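So I finally caved and bought the Bestham scene pack, the bathroom one, after two months of telling everyone I could build my own. I could not build my own. I have a folder with a sink in it that floats four inches off the wall and a bathtub you can walk through, and that was my whole spring. The pack was $80, I had a free evening, and I wanted to be collecting demonstrations by midnight instead of arguing with collision meshes.

If you don't know Bestham, they sell simulated rooms for people who teach robot arms by example. You load a room, you drive the arm around yourself, the tool records what you did, and later your policy chews on the recordings. I'd used their kitchen before (fine, a little shiny) and I'd been eyeing the bathroom because every policy I train is great at countertops and hopeless at anything with a curve.

Install first, since that's where I usually lose my temper. It took me two tries. The first time the downloader put everything in a folder with a space in the name and then couldn't read its own folder. Moved it, ran it again, all good. There's a line about this in the manual, on the second-to-last page, where I'm sure many people will find it. After that the room opened right up, and the arm came in already bolted to its block and already the right way around. I can't tell you how happy that made me. The last pack I bought, from another seller, had the arm facing the wall and I spent a morning rotating it by hand like a lamp.

Driving is the part I care about most. You can use a gamepad, a 3D mouse or the keyboard. Skip the keyboard, it's torture. The gamepad is okay for big moves and lousy for the last inch, where everything interesting happens. The 3D mouse is lovely — I bought mine used and it has a sticky cap and it was still lovely. Bestham lets you set a slow mode on one button, so you swoop in, hold the button, and creep the rest of the way. My good takes went up a lot once I trained my thumb to hit it without thinking.

My first session ran from dinner until a bit past 11, and I came out of it with 174 takes. I kept 80. That sounds bad, but I'm picky, and most of the ones I threw out were my own fault: wandering around before the grab, changing my mind halfway, closing the fingers on air and then pretending I meant to. If you leave that stuff in, the policy learns it. I once had one that did a perfect little hesitation before every pick, just like me reaching for my coffee.

What the pack does really well is shuffle things. Every reset nudges the small objects, so you aren't recording the same reach over and over. You pick how far they can wander and how much they can turn. I started with the default range, got bored, and opened it up too far, and then had a string of resets where the thing I wanted was somewhere the arm couldn't sensibly go. There's a check box called "reachable only" that fixes this. It's off by default! Turn it on. I lost a good half hour to that box.

Recording itself is simple. One button starts, one button stops, one button says "toss that." I love the toss button. You're supposed to be able to undo a toss, too, and that did not work for me even once. It says "restored" and then the take isn't there. I wrote to support about it and got an answer from Yaowalak Intarasuk, who was very nice and said it's a known bug with long session names. I shortened the name and it's better, though I still don't trust it, so now I toss slowly and with great ceremony.

The camera setup is a mixed bag. You get a wrist view, a side view and a high view, and you can move the side and high ones wherever you like. Moving them is easy. Saving where you moved them is a separate menu, and it doesn't warn you, so the next day I opened the room and my nice high view was back to default. All my first-night takes have one angle and everything after has another. You could say that's good variety. I said something else at the time.

I'll admit I leaned on the high view more than I should have. When I'm lining up on something small and round sitting on the toilet lid, looking down from up there tells me right away whether the fingers are off to one side.
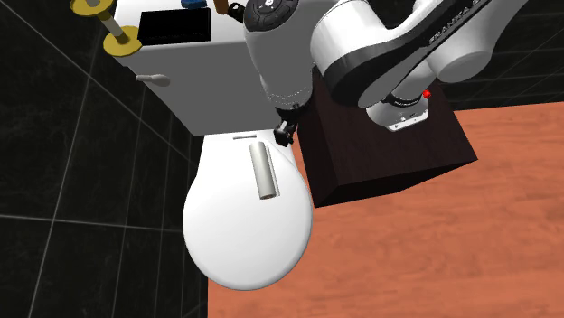
What it won't give you is height, so I'd come in thinking I was level and bump whatever I was after. Now I glance at the side view before I close the gripper, every time, and my toss pile has shrunk. Daniyal Lodhi, who I trade recordings with, does it the other way around and lives in the wrist view. His takes are smoother than mine and he won't stop mentioning it.

Physics: mostly good. Small round things roll when you'd expect them to roll, which sounds like faint praise until you've used a pack where they slide around like pucks. The one place I got weird behavior was squeezing too hard. Close the fingers at full force on something light and it can shoot off across the room. Drop the grip force a couple of notches in settings and it calms down.

Looks: nicer than I need. I train with the textures scrambled anyway, so the pretty floor is wasted on my policy, but I'm the one staring at it for hours and I appreciated it. My older graphics card did not. With all three views recording I had to drop the shadows to medium to keep the controls from lagging, and lag ruins takes quicker than anything else I know.

Export is where I'd knock off a star. It writes Bestham's own format, plus a Destow file if you ask for it, and the Destow one leaves out the gripper force. Why?! That's the number I wanted. I ended up exporting both and stitching them together with a script, and the script is ugly, and if you write to me I'll send it to you. The timestamps do line up between the two files, so at least the stitching part is quick.

As for whether the recordings are any use, I trained on my 80 keepers overnight and the result was decent on easy resets and lost on anything near the back of the lid. I had barely recorded any back there, so I can't pin that on the pack. I'm going back in this week to fill that gap, probably with the shuffle range pinned to that one area.

Would I buy it again? Yep. Four stars from me, and I'd go up if they fix the export and the undo. If you only have a gamepad, spend a little on a used 3D mouse before you spend anything on rooms. And if you already own the kitchen, look in your account page before you check out, because there was a bundle price there that I only noticed after I'd paid. Support did refund me the difference, and it took one email.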